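### 3.2 Sorting words into homes: how children group animal names

The naming task gave us plenty to work with, but the sorting task is where the children really came alive, and it is the part of the study we most enjoyed running. Each child heard the name of an animal and decided where it "lives": on the farm, in the woods, or in the house. We took 12 names from the Penrose word list and left the choice of home entirely to the child. Older studies of early vocabulary tend to score such choices as right or wrong. We kept every answer, along with whatever the child said while making it, and the transcripts turned out richer than any score could be.

In total we collected 2412 spoken turns. Gemma Piras and Quentin Perrin coded them separately, using the scheme that Marietjie Ngubane had developed for her earlier work on kinship words. The two coders disagreed on 212 turns, most of them cases where a child changed her mind in the middle of a sentence ("the pig goes on the farm - no, he's my pig, he goes in the house"). We had first planned to drop these turns. We are very glad we didn't! They show a child weighing two ways of grouping at once, one based on what she has been told about pigs and one based on a pig she has in mind.

Two patterns stood out. First, younger children leaned heavily on stories. A bear could live in a house with beds and bowls, and no amount of gentle prompting would move it. Second, children who spoke both languages of the Gulach valley sometimes gave the same animal a different home depending on which language we used. Vusumuzi Van der Merwe noticed this during piloting in December, and it held up nicely in the full sample. We return to it in Section 4.

Toy animals and open containers are common props in sorting work of this kind (Figure 2), and they let a child answer without having to speak.
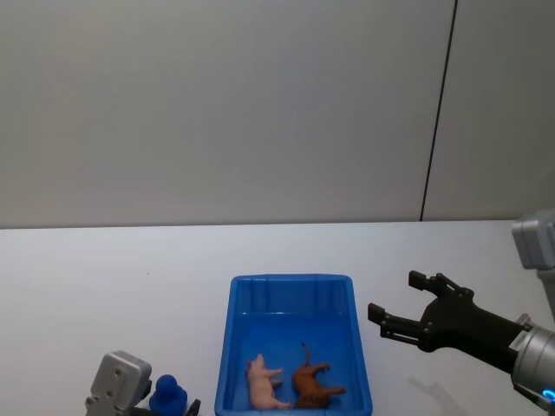
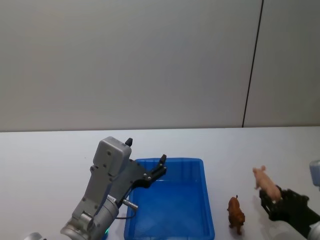
**Figure 2.** A blue plastic bin on a white tabletop. In the second picture, a brown animal figurine and a pink toy pig are also present.

A silent answer still counts as an answer, and we coded pointing, nodding, and plain refusal under the same headings as speech. Refusals were rare but wonderfully informative. One boy would not give the goose any home at all, and when asked again he explained that geese "go away when it's cold," a piece of reasoning that our three choices had no room for. Later versions of the task should offer a fourth choice, and we have already begun testing one.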